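Notes for week three, 9th July. Please bring these back next time, as we'll be writing on them!

## Making weight, and what we mean by it

Last week we finished with the ten-minute sparring rounds and a lot of good questions about weight classes, so I'd like to start there. Combat sports sort people by weight so that two athletes of similar size meet each other, and that sounds simple enough until you look at how the weighing is done. Most professional bouts weigh in the day before. Many amateur tournaments weigh in the same morning, sometimes on each day of the event. Those few hours make an enormous difference to how people prepare, and I'd like you to keep that in mind through everything that follows.

Let's take a wrestler who walks around at 64 kilos and enters at 62. Two kilos is a modest amount, and with a few weeks of sensible meals she can be there without any drama. Now take her teammate, who walks around at 69 and wants the same class. He has a much harder road, and a good coach should be asking (kindly, and early) whether the next class up would suit him better.

## Water and food on the day

A rapid cut mostly takes water out of the body, and water is what keeps your heart rate steady and your head clear. Dehydrated athletes tire sooner and make poorer decisions - we saw this in the match notes from the Atinga Open that I handed out in January. If you still have your copy, look again at the third-round scores.

After a morning weigh-in, small and frequent is the rule. Sip, eat something plain, wait a little, and sip again. I used to coach a boy at Cimano who would eat a whole breakfast in five minutes and then wonder why his legs felt heavy, and I think of him every time I teach this section.

## Skin checks

Officials look at skin before they look at anything else, so please don't treat this part as an afterthought. Ringworm, impetigo and cold sores all travel easily in close contact. Three habits to write down:

1. Shower soon after practice, with soap, and use your own towel.
2. Wash your kit every single time, knee pads included.
3. Keep your face products to yourself - a shared tube goes from hand to hand very quickly. 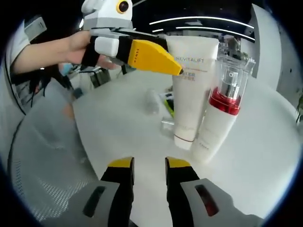
## For next week

Read the Tramus chapter on scoring and write me 800 words on one bout of your choice. The quiz has 20 marks and covers weeks one to three.

Ayten Karabulut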